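Noticias de la campaña — abril de 2024

¡Más donantes pequeños que nunca en Mitside!

Quienes seguís este boletín desde el principio ya sabéis que me emociono con facilidad cuando hay que abrir sobres, pero esta vez creo que tengo motivos. La candidatura de Lucero Betancur a la alcaldía de Mitside ha cerrado su primer periodo de recaudación y lo ha hecho sin una sola aportación por encima de los 500 euros. ¡Ni una! El tope nos lo pusimos nosotros mismos en la asamblea de enero, y confieso que yo era de los que torcían el gesto. Pensaba que nos quedaríamos sin dinero para los carteles antes de Semana Santa. Pues los carteles están pagados, el local de la calle Rennie también, y todavía queda para el folleto que vamos a buzonear en los barrios del norte.

La aportación más repetida ha sido la de 3 euros, que es la mínima que admite el formulario. Hay gente que la manda todos los meses con una nota, y Renata Gajewski las lee en voz alta cuando hacemos las cuentas (la del señor que pide bancos con respaldo en la parada del 2 ya es un clásico, y sí, está apuntado en el programa). Me encanta este ritual. Se aprende más del municipio con esas notas que con cualquier encuesta.

Lo del programa merece párrafo propio. El borrador se puede leer entero en el local y en la web, y admite enmiendas hasta final de mes. Los capítulos de vivienda y de autobuses son los que más comentarios han recibido, con diferencia. El de comercio va un poco cojo, lo reconozco, y si tenéis tienda o trabajáis en una nos haría mucha ilusión que os pasarais. Dorota Krajewska está recogiendo las propuestas y las ordena por calles, un trabajo precioso y bastante pesado que algún día le agradeceremos como se merece.

También hubo debate en el centro cívico, el primero con todas las candidaturas en la misma mesa. La sala tiene 200 sillas y había gente de pie en el pasillo. Lucero estuvo muy bien en la parte de presupuestos, tranquila, con los números en la cabeza, y algo más apurada en la de la ordenanza de terrazas, donde Ambros Holzer, que lleva dos legislaturas de concejal y se sabe los artículos de memoria, le apretó bastante. Fue una discusión dura y correcta. Ojalá todas las que quedan sean así. Él defiende ampliar el horario hasta medianoche en el casco antiguo; nosotros queremos que se decida plaza por plaza y con los vecinos delante. El público preguntó muchísimo — hubo que cortar por la hora — y las preguntas sin responder las contestaremos por escrito.

Una de ellas iba sobre el polígono de Jesano y qué pensamos hacer con las naves vacías.
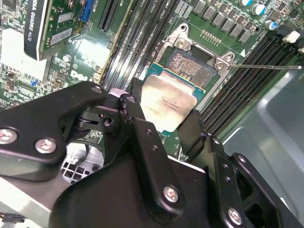

La respuesta corta es que queremos una bonificación del impuesto municipal ligada a contratos estables, con revisión cada año y con los datos publicados para que cualquiera pueda consultarlos. La larga está en la página nueve del borrador, con las dudas que todavía tenemos sobre el transporte hasta allí, que ahora mismo es malísimo a partir de las ocho de la tarde. Maj-Britt Isaksson ha pedido al ayuntamiento los horarios y el coste de la línea y los colgaremos en cuanto lleguen.

Y a partir de ahora, ¡a la calle! Tenemos dos mesas informativas nuevas, una junto al mercado y otra en la plaza de Umow, y hace falta gente para los turnos de mañana. No se necesita experiencia, solo ganas de charlar y un calzado cómodo. Los materiales se recogen en el local el día antes. Si preferís ayudar desde casa, quedan sobres por preparar y un montón de correos por contestar. Apuntaos en la hoja de la entrada o respondiendo a este mismo boletín, indicando el barrio y las horas que os vienen bien.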